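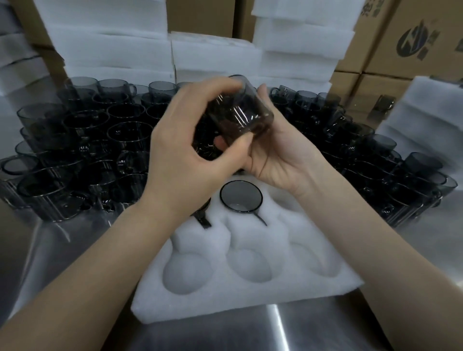
Chapter 5
Getting Good Examples (and Enough of Them)

I used to think collecting examples was the boring part of the job. You point a camera at somebody working, you wait, you go home with a full drive. Then I spent a March at a packing plant called Kondusmont, watching people put glass mugs into foam, and I came home with 200 recordings and a model that couldn't pack a single one. So this chapter is the one I wish I'd read first!

Let's start with the mugs, because we'll keep coming back to them. The foam insert has six round hollows, two rows of three, with a slot for the handle. A mug goes in rim up, handle angled down into the slot. Easy, right? You could teach it to a cousin in a minute. But look at the moment that opens the chapter. The mug isn't going anywhere yet. It's tipped on its side between two hands, one gripping from above and one open underneath, and the packer seems to be looking it over. My first labeling sheet had a word for "pick up" and a word for "place" and nothing at all for that.

What did I do with those stretches? I cut them out (I know, I know). They looked like dead time to me, and I wanted my clips short. What I ended up with was a learner that had seen mugs on the table and mugs in the foam and had very little idea how hands get from one to the other.

The shape of one example

For this book, an example is a recording plus whatever you write down about it. At Kondusmont we wrote down where it started, where it ended, which hand did what, and which hollow got filled. I now add a line for the state of the insert at the start. A packer facing a nearly empty insert moves differently from one squeezing a last mug in between its neighbors, and if all your clips begin with bare foam, that's the only kind of foam your model knows.

You also have to decide where an example begins. I like to start when the hand leaves its resting spot, a little before it touches anything. My friends on the Masilela project start at first contact, and their clips are tidier than mine. Either is fine. Mixing the two in one set is what will make you miserable, and I've done it twice.

Glass is a rotten first subject

I picked smoky gray glass for my first project, and wow, I don't recommend it. One mug in front of another goes dark where the walls overlap, and a tightly packed cluster of them turns into one big charcoal lump with glints on it. Where does this rim stop and that one start? Two of us marked rims on the same 16 stills, and we disagreed on more of them than I'd like to print. Add a shiny steel table throwing light back up at the camera and you've got a lovely puzzle for your second year, maybe.

Hands hide things too. When one hand is holding a mug over the insert, it's often covering the very hollow you want to label. We allowed a label called "can't tell," and I fought against it at first. I was wrong. Of our 200 clips, 89 had at least one "can't tell" in them, and forcing a guess would have filled the set with confident nonsense.

Before you read on

Pick a small two-handed job you do at home, something like folding a towel or refilling a stapler. Do it slowly and write down every time a hand changes what it's doing, including the pauses. Keep the list handy. We'll turn it into a labeling sheet in the next section, and then I'll show you how the Predis toolkit stores it.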